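Folding and Storing Knit T-Shirts: Frequently Asked Questions
Drarside Household Textiles
Last revised 2024-11-15

Does this guide apply to all shirts?
It applies to short-sleeved knit shirts without buttons. Polo shirts and anything with a stiff placket are covered in the Gollholm shirt guide.

How should a shirt be handled before folding?
Empty the basket one piece at a time. Hold the shirt at two widely spaced points and raise it clear of the table. A shirt held at arbitrary points will sag in the middle, and a sleeve may hang free. Before lowering it, find the collar and both shoulder seams and move the grip to the shoulders. Do not pull a damp knit taut.

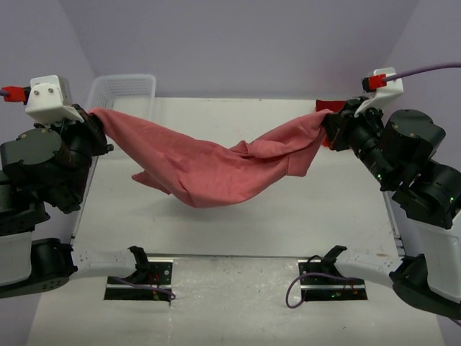
What surface is required?
Any flat, smooth surface longer than the shirt. Light-colored tops make lint easier to find, but dark lint only. Padded ironing surfaces hold the fabric back when it is slid and are not recommended for folding.

What is the lengthwise fold?
The shirt is laid flat, and the sides and sleeves are brought in so that a long, narrow rectangle remains. Keep the collar at the far end. Smooth from the collar toward the hem with the flat of the hand. Light wrinkles along the length are acceptable at this stage; a doubled sleeve is not, and should be opened and laid again.

Where does the cross fold go?
For drawer storage, at mid-length, hem to collar. For upright storage in a Mateos divider, fold once more. The divider takes 13 shirts of medium weight. A salmon-pink shirt at the lengthwise stage, with a crease across the middle:

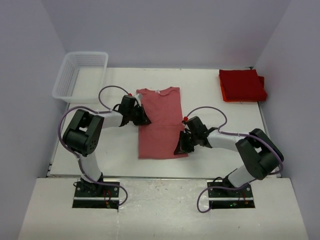

Brynhildur Holst writes that her cross folds open again in the drawer, and asks whether a heavier knit needs a different method. The method is the same. Press the fold with the palm for 6 seconds and store the shirt with the folded edge down.

Can folded shirts be stacked?
Yes, up to the height of the drawer side. Taller stacks lean and the lower shirts take a hard crease.

Is a folding board needed?
No. The Gruker board gives a constant width, which is useful when shirts of several sizes share one drawer. Boards sold before February have a narrower center panel and are unsuitable for sizes above large.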